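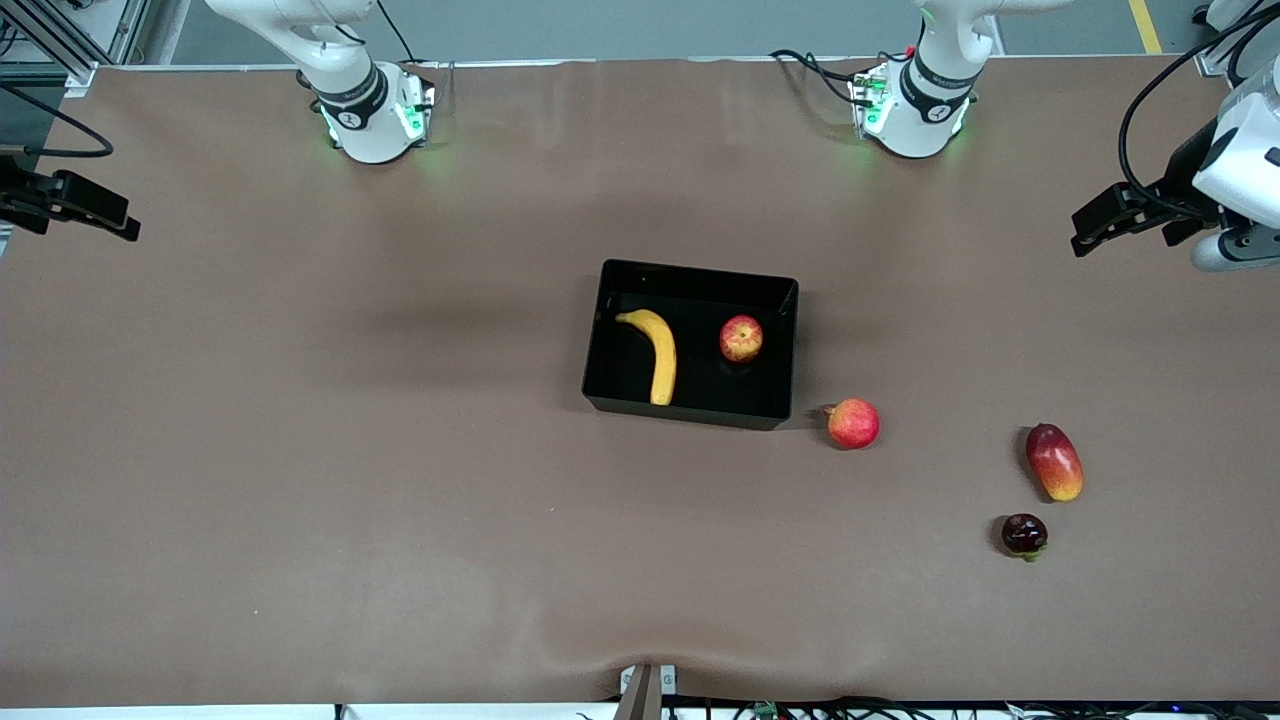
Brown mat on a large tabletop, with a black tray near the centre. The mat hangs over the near edge.

Home | Guides | Surfaces | Tools | Contact
Print this page | E-mail this page

Fitting a loose mat to a workbench

A mat protects the bench top, deadens noise and stops small parts from rolling. Most faults in a fitted mat come from cutting it too soon after unrolling, or from fixing it down along all sides at once. The method below is for sheet rubber, vinyl or leather-type coverings up to 4 mm thick, laid on a flat bench without glue over the main area.

Measuring

Measure the bench top at both ends and in the middle, in each direction. Old tops are seldom square. Write down the largest figure for the length and the largest for the depth, then add the overhang. For a front edge where people rest their forearms, allow 12 mm beyond the turn of the edge. A mat that stops level with the front edge will lift there first.

If the mat is to be turned down and held under the bench, add the thickness of the top plus 50 mm for fixing. Check that drawers and vices still clear it.

Resting the sheet

Sheet material comes off the roll with a curl. Lay it on a clean floor, curl side down, in the room where it will be used. Leave it overnight at least, and for two nights in winter. Vinyl shrinks a little as it settles. On our test bench at Erkby a strip cut to 393 mm straight from the roll was visibly short of its mark the next morning, and had to be used elsewhere.

Do not use a heat gun to speed this up. It softens the sheet unevenly and leaves waves that cannot be pressed out afterwards.

Preparing the top

1. Remove everything that can be unscrewed. Mark the holes on a paper plan, with distances from two edges.
2. Scrape off old glue and paint runs. A grain of sand shows through thin vinyl.
3. Fill dents deeper than a fingernail. Sand flush when hard.
4. Ease the front edge with a block plane or coarse paper. A sharp corner will crack the mat along the fold within a year.
5. Vacuum, wipe with a damp cloth and let the top dry fully.

Cutting

Use a new blade and a steel straight edge. Score lightly first, then cut through in a second pass. Three or four heavy passes give a ragged edge. Cut the sheet slightly oversize on the long sides and trim it in place.

For cut-outs around posts and clamps, punch a round hole at each inside corner before cutting the straight lines. The hole stops a tear from starting. Marjan Shahbazi, who fitted the benches in our Stivesow workshop, uses a wad punch on an offcut of softwood – any hardwood block will blunt it.

Laying

Roll the sheet loosely with the face inwards. Line up the back edge and hold it with two strips of double-sided tape, one at each end. Unroll towards the front, smoothing from the middle outwards with a dry cloth. Stop every 300 mm or so and check that the side edges are running parallel to the bench.

Fix the back edge first. Leave the front free for a day. Then draw the front down by hand, without stretching, and tape or clamp it under the top. Starting in the centre and working to each end keeps the tension even.

Wrinkles at the front edge

A soft wrinkle where the sheet goes over the edge usually means slack has been trapped between two fixing points. Release the nearest point on each side, smooth the slack along the edge towards the closer end, and fix again. If the wrinkle comes back in the same place, look for a hollow in the edge itself. Run a straight edge along the bench with the mat lifted and fill as needed.

Shallow dips away from the edge are nearly always in the top. Weighting the mat will not cure them.

Care

Wipe with warm water and a little washing-up liquid. White spirit is safe on most rubber for a quick wipe but will dull vinyl. Keep hot tools on a stand. Lift the front edge every June, or at any yearly service, and clear out the swarf that collects beneath.

Text: Nathalie Desjardins. Checked by Corey Rakena.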